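Flostico opens automation workshop to visitors from Varden

14 Mar 2022

Flostico welcomed visitors from the Varden training centre to its automation workshop for an open day on the handling of everyday objects by robot arms. The programme consisted of a short introduction, practical demonstrations at the workbench and a discussion with the staff responsible for the work.

The visitors were received by Fernanda Sequeira, head of the workshop, who thanked the centre for its continued interest and set out the aims of the day. A total of 89 people had registered, and the demonstrations were held in small groups so that each visitor could stand close to the table and put questions to the operators.

The main demonstration formed part of the Milen project, under which Flostico is studying how two-armed robot stations can be used for simple sorting and placing tasks. The project began last May and is carried out jointly with Partanen, which provides advice on workstation safety and on the training of operators. Three plastic cups, in green, blue and pink, served as targets, and drinks cans as the items to be moved. 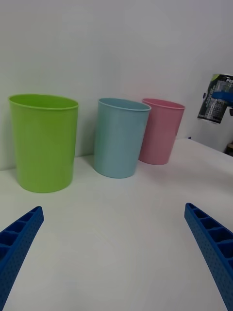 In her opening remarks, Ms Sequeira said that the choice of such ordinary items was deliberate. Many of the firms that approach the workshop do not handle heavy parts or work to very fine tolerances. They pack, sort and set out goods of mixed shape and size, and they wish to know whether a robot can be brought into a small room without the whole room being rebuilt around it.

"A cup and a can are familiar to everyone who comes through the door," she said. "Visitors understand at once what is being attempted, and they can judge for themselves how the arm goes about it. That makes for a much better conversation than a set of charts."

Valter Tavares, senior technician, then explained the work at the table. He described how a can is gripped between the fingers, lifted clear of the surface and carried to a cup, and he drew attention to the difficulty of approaching one cup without disturbing those on either side. The height at which the can is held, he noted, matters a great deal. A can gripped too near the top may swing, while one gripped too low leaves little room between the fingers and the rim of the cup.

Mr Tavares also spoke about the fingers themselves, whose ribbed form drew a number of questions. He advised the group that the shape and spacing of the fingers should be considered early in any project, together with the weight and surface of the goods to be handled. Cans, he said, are a useful test in this respect, being smooth, rounded and easily dented.
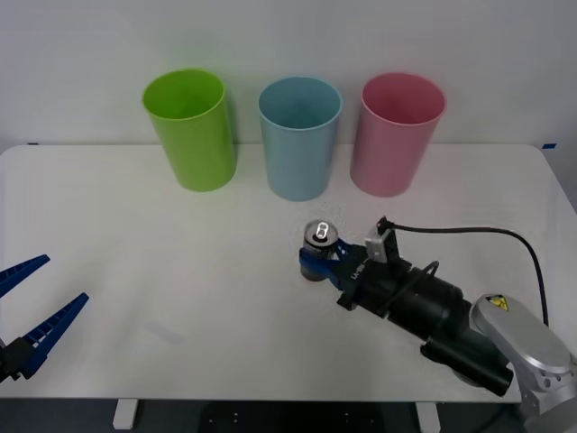
A drinks can held low over the table by the blue fingers of the gripper, with the three cups behind.

Following the demonstration, visitors were invited to put questions to the staff. Several asked how long it takes a new operator to become confident at the station. Benvinda Vieira, who is in charge of training, replied that the present course lasts 7 weeks and that most of this time is spent at the table. Trainees first learn to bring an arm safely to a stop, then to pick up and set down a single item, and only afterwards to work with several items placed close together. She added that no earlier experience of programming is asked of applicants.

Other questions concerned safety, the cost of upkeep and the amount of space needed. Ms Vieira confirmed that written guidance on the layout of a small station would be sent to all those who had registered, and that the workshop would be glad to receive comments on it.

Lempi Juntunen, who led the party from Varden, thanked Flostico for its hospitality and for the care taken in preparing the day. She observed that many students at the centre had read about work of this kind but had never stood beside it. Two students from the centre are to join the workshop on placement later in the year, and she expressed the hope that the arrangement would be continued.

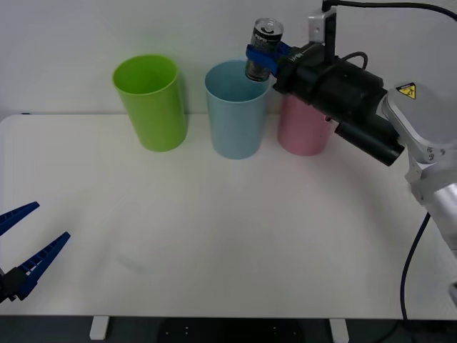 Community and Training

The open day is one of a series of visits arranged by Flostico for schools, training centres and local firms. The workshop has received 136 visitors under the scheme to date, including those attending on this occasion. Groups are asked to apply in writing, stating the number of people expected and any particular subject they would like the demonstration to cover.

Faustino Tapia, who arranges the visits, said that requests from smaller firms were especially welcome. Firms may bring samples of their own goods for discussion with the technicians, provided that the items are clean, unbroken and light enough to be carried by hand. Samples should be described in the application so that staff can confirm beforehand whether they are suitable.

The next visit is planned for May and will again include a demonstration at the table and time for questions. Visitors are requested to wear closed shoes and to report to the front desk on arrival.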